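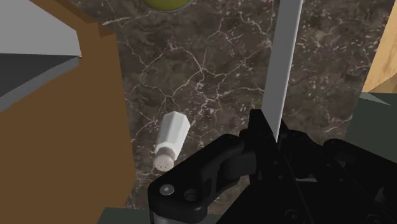

By the Edmont home desk
Posted 12 Jul 2020

How to test a "kitchen-ready" robot with a salt shaker

Every few months a company tells us that chores are about to be solved. The clip is always lovely. A cup goes into a rack, a towel gets folded, the music swells. What you never learn is how many tries it took, or who set out the cup.

So before you believe the next one, try this test. It needs one salt shaker lying on its side. The job is to stand it up. If you have an arm, run it on the arm. If you only have a simulator, like the marble countertop scene we use, run it there first and keep your expectations low.

What you need

An arm with a two-finger gripper, or a simulated one
A shaker with flat sides and a metal cap
A counter with some other stuff on it
A notebook

Step 1. Lay the shaker down at an angle

Don't line it up with the gripper. Put it on a diagonal, cap toward one corner of the counter and base toward the other. Demo teams love an object that's square to the fingers, and your kitchen will never give you one.

A six-sided shaker is a kind choice for a first round. The flat faces give the fingers something to close on, and it won't roll far. Save the round pepper mill for later, when you're feeling mean.

Step 2. Leave the clutter alone

Resist tidying. A bowl or plate at the back and a cabinet along one side change the problem a lot, because the arm now has fewer ways to come in. We ran the Olik planner on a bare counter and it looked brilliant. With the cabinet back in, it spent most of its time thinking.

Busy stone is worth keeping too. White veins on dark marble make plenty of edges, and a white shaker has to be picked out from among them. If a vendor only shows you plain gray tabletops, ask for something uglier.

Step 3. Decide what counts before you start

Write it down. Ours reads: shaker upright on its base, cap on top, gripper fully clear, nothing else moved. If it stands up and then tips when the fingers let go, that's a fail. If it stands up and the bowl has been shoved back, that's also a fail. People get generous once the arm is moving, so settle the argument early.

Set a time limit as well. We use 99 seconds, which is more than enough. A bored child does it in one.

Step 4. Run it 200 times

Yes, really — 200. Move the shaker a little each time and turn it to a new angle. Five good runs tell you next to nothing. Log the failures by type: missed the grasp, dropped it, put it down on its cap, ran out of time, hit something.

No hints between runs. If you nudge the shaker back into reach, write "helped" next to that run and count it as a fail.

Step 5. Change one thing and run 15 more

Swap the shaker, dim the lights, or shift the cabinet. Pick only one. This is where the Lis controller came apart for us. It had learned our shaker very well and had no idea what to do with a slightly taller one.

Reading your results

Simulated salt doesn't spill. Simulated contact between a metal finger and a slick side is a guess, sometimes a good one. Treat a sim score as a ceiling and expect the real arm to land under it.

Then think about what the chore is. Righting a shaker is one small piece of clearing a counter, and clearing a counter is one small piece of cleaning up after dinner. A machine that gets each piece mostly right will still leave you a mess by the tenth piece.

My answer, for now, is no, not yet. The Grumport brochure on my desk promises 411 household tasks. I'd settle for one, done 200 times, with the log attached. We plan to repeat the test in September with a heavier shaker and a wet sponge in the way.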